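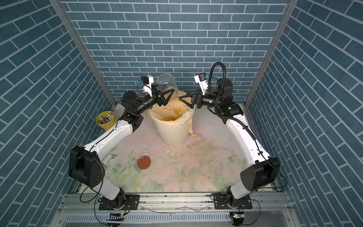 4 min read

About Filtier

Tipping a jar over a bucket is most of what we care about. A clear glass jar on its side, mouth up and a little to the left, bucket underneath, yellow cup within reach: if that looks too ordinary to build a company on, we had the same doubt, and some of us still have it.

Filtier teaches people to empty, clean and keep glass jars, and it cleans jars for people who would sooner pay for it. We are based in Grullport. We run classes for households and small food businesses, and we take in used jars from cafés, delis and two school kitchens.

What we don't claim

We read a lot of other companies' pages before writing this one, and came away tired. Everyone is on a journey. Everyone is closing a loop. We would like to see the loop.

So, a few things we won't tell you. We won't tell you that a washed jar saves the planet. Whether washing a jar beats recycling it depends on how much hot water you run, how far the jar travels and how many times it gets used again, and most of the figures we've been shown leave out at least one of those. If you run the tap for ten minutes over a single jam jar, you may well have made things worse. We've asked several suppliers of "green" rinsing products for their test methods. One sent a brochure with a leaf on it.

We also won't tell you that jars are prettier than plastic tubs. That's your business. Some of our staff store their own leftovers in plastic tubs.

How it started

Leena Ojala ran a pickle stall and was paying for new jars every month while customers brought the old ones back in bags, hoping she'd take them. She took them. They piled up in her hallway with a half inch of brine in each, and her landlord had opinions about the smell. Saimi Heiskanen, her neighbor, had worked in hospital kitchens and didn't believe that anyone was getting those jars clean enough to use again. The two of them argued about it through most of a September and then rented a room with a drain in the floor.

The first batch was 184 jars, and Saimi rejected 178 of them. Chipped rims, mostly, plus a few that still smelled of garlic however they were washed. Leena still thinks that was harsh. It's the reason we inspect before we wash now, which sounds obvious and apparently wasn't.

How we work

Contents out first, over a bucket. We are stubborn about the bucket. People like to empty a jar straight into the sink, and then there is a caper in the trap and oil all the way down the pipe. A jar tipped gently, mouth kept over the bucket the whole way, makes less mess than one turned upside down and shaken. Anything clinging to the shoulder of the glass gets loosened with a cupful of warm water, swirled, and tipped again.

Labels second. We've tried baking soda, cooking oil, vinegar, a hair dryer and a product called Skolen that came well recommended by its own label. For most paper labels, a soak in warm water did the job as well as anything. For plastic ones we use oil and patience. We have not found a trick, and we've become suspicious of people who say they have.

Then washing, rinsing, and drying upside down on a rack with air under it. Kerttu Hämäläinen checks the rims with a fingertip in a thin glove and holds each jar up to the window. A jar with a crack goes in the glass recycling, even if it's a nice shape. Lids are a separate argument. We don't reuse lids for canning, and anyone who wants us to can go elsewhere – there are places that will.

Classes

Our beginner class is two hours long and costs less than dinner out. You'll handle wet glass, sticky glass and the occasional jar of something forgotten at the back of a refrigerator. Laimutė Dzene teaches it. She will ask you how you do things at home and then, quite often, why. People have complained that she doesn't give them a certificate. There isn't one. We couldn't work out what it would certify.

The small business class, which we call Sopacua, goes further into storage, returns and keeping customers' jars apart from your own stock. It was written with café owners in mind. If you sell food in reused glass, check your local rules before you sign up, as we can't do that for you and some places don't allow it at all.

Who we are

Leena Ojala – founder, buying and pickups
Saimi Heiskanen – founder, hygiene and saying no
Kerttu Hämäläinen – inspection and racks
Laimutė Dzene – classes
Lenni Karppinen – the office, invoices, this page

Bringing us jars

Drop-off is at 128 Filtier Yard, by the side door. Please empty them first. We mean properly empty: a film of mustard counts as mustard. We take clear glass with a wide mouth and don't take drinking glasses, candle jars (the wax, the wick, the smell) or anything that has held paint or cleaning fluid.

The waiting list for household pickups stands at 211 addresses, so we aren't adding to it. Lenni would like it known that emailing twice doesn't move you up.

Page last checked 2 August 2024. If something on it has stopped being true, write to the office and we'll fix it or argue with you.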